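Svatopluk Kadlec
11 Apr 2022

Right, a few of you asked me to write up the backup business properly, so put the kettle on, this will take more than one post. It's a story about ransomware, a small firm, and a password that I chose myself.
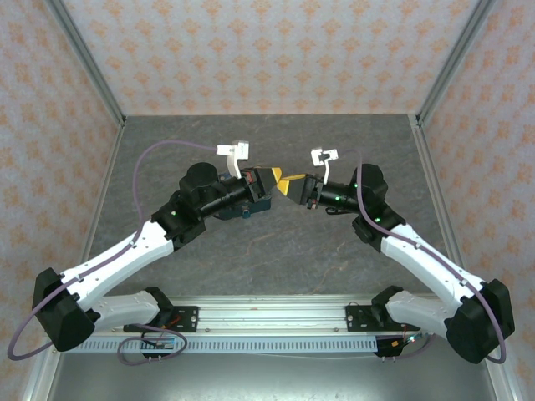 Kristýna Štefanec: Before you start, can you say whether the backups were on the same network? We've been arguing over it at work all week and I'd love to go in armed.

They were, Kristýna, and I'm sorry to say it so early because it gives away half the plot. Same network, same admin account, and a backup server called (I'm blushing) BACKUP. If you wanted to find it, you only had to read the list.

So. Avmont does the bookkeeping and the stock system for a handful of small shops, and I've looked after their machines on and off for years. Lovely people. They feed me whenever I visit and I've never once left without a bag of plums or a jar of something.

Last July I was on holiday, sitting on a wall with an ice cream, when Žofie Šimek rang to say that the invoices had all gone funny. I asked what sort of funny. She said they all ended in the same five letters now and wouldn't open, and there was a text file in every folder asking us to get in touch. I didn't finish the ice cream.

The first thing I told her was to pull the network cables and leave everything switched on. People always want to turn the machines off, and I do understand it, it feels like shutting the door on a fire. But there's a lot sitting in memory that you may be very glad of later, so cables out, power on, hands off the keyboard.

She did all of that in the time it took me to find my shoes, bless her, and she wrote down the time of everything on the back of a delivery note. That delivery note was the best piece of evidence we had for the next two days. If you take one thing from this thread, keep a pen near your server.

When I got there we had 3,972 files encrypted on the main share, and the whole of the backup server gone as well. It hadn't been encrypted, just wiped. Whoever it was had logged in with the admin account on the Friday night, had a good look round, deleted the backups, and only then started on the documents. Very orderly. I'd have hired them.

Now the part I've been putting off. How did they get the admin password? Well, two years earlier I'd set up remote access so that I could fix the printer queue from home. I meant to leave it on for an evening. I used a password I'd used on an old forum, because I was tired and it was late and I was going to change it in the morning. You can fill in the rest.

The forum had been broken into ages ago and the passwords had been doing the rounds ever since. I even had the warning email. I'd filed it. I have a folder called "Security, read later" and at the time it had 82 unread messages in it, one of which was that one.

I told Avmont the same afternoon, all of it, printer queue and forum and folder. I'd rather hoped the floor would swallow me. They were cross for an hour, quite rightly, and then somebody made soup and we got on with it.

A word on the ransom, as Mutua Swai asked me privately and I don't think he's the only one wondering. They didn't pay. I'm not going to lecture anyone who has, I've seen how it feels when it's your own wages on the disk. But we had another way out by then, and it was pure luck.

The luck was an external drive in Žofie's desk. She never quite trusted the backup server (she said it hummed too confidently) so on the last day of every month she copied the accounts folder on to a drive, unplugged it, and put it in the drawer under the tea bags. I'd teased her about it more than once. I have since apologised, in writing and with cake.

From that drive we got back 2,724 files, all of them a bit over a week old. The remainder we pieced together from sent emails, from paper, and from the shops, who were very decent about sending their copies again. It took eleven days and I know more about wholesale curtain rings now than I ever wished to.

What we changed, for those who like a list, though I'll ramble through it. The remote access is gone, and if I need to get in I ring up and someone opens it for me, for an hour, and I need a code from my phone as well. The backups have their own account, which can't be used for anything else and isn't known to the ordinary servers. And there are two drives now, which take turns in the drawer.

We also practise. Once a quarter Žofie picks a folder, any folder, and I have to restore it while she watches the clock. The first time, it took me most of a morning, because I'd written the instructions for a version of me who remembered everything. The instructions are longer now and have pictures of the buttons.

Norbert Hájek wrote to ask what it all cost, which is fair. The two drives came to less than 200 euros. My time I didn't charge for, obviously. The lost days I can't put a number on, and Avmont haven't tried to in front of me.

Kristýna, to come back to your argument at work: separate account first, then something that gets physically unplugged. If they'll only agree to one this month, I'd go for the unplugging. You can do it on your lunch break.

I've also emptied the "read later" folder. It took two evenings and there were another three warnings in it, all for accounts I'd forgotten I had, and I've closed every one of them. Off to water the tomatoes now, but do ask if anything's unclear and I'll answer after supper.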